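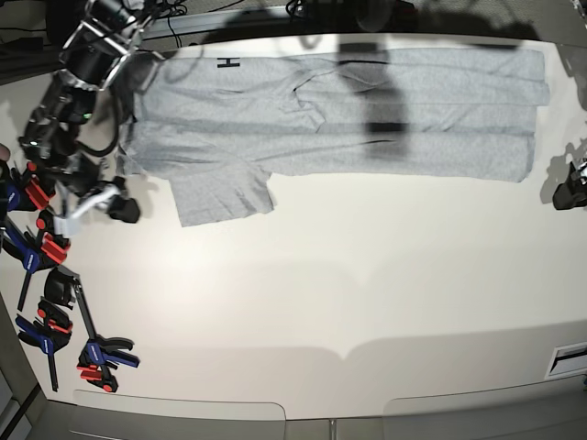
Fevmont Observatory Opens Public Viewing Program for August Meteor Shower

CORKVILLE. Fevmont Observatory will open its upper field to the public for the peak of the Perseid meteor shower in August. Gates open at 9 p.m. and close at 3 a.m. Attendance is limited to 968 people per night, and entry is by advance registration only.

The field is 11 miles north of Corkville, at an elevation of almost 1,000 feet. Meteor rates are expected to rise after midnight as the radiant, in the constellation Perseus, climbs in the northeast. No telescope is required. Visitors should allow 20 minutes for their eyes to adjust to the dark.

White flashlights and phone screens are not permitted on the field. Red lights may be used.

"Rates depend on cloud cover and moonlight, and we will post a sky forecast each afternoon," said Gwawr Pumphrey, program manager at the observatory.

Three radio receivers supplied by Jamow will record meteor echoes during the same hours. Huw Watkins, who leads the radio work, said the counts will be compared with visual reports submitted by visitors on paper forms.

Parking is at the Phillips Road lot. Registration is handled through the observatory office.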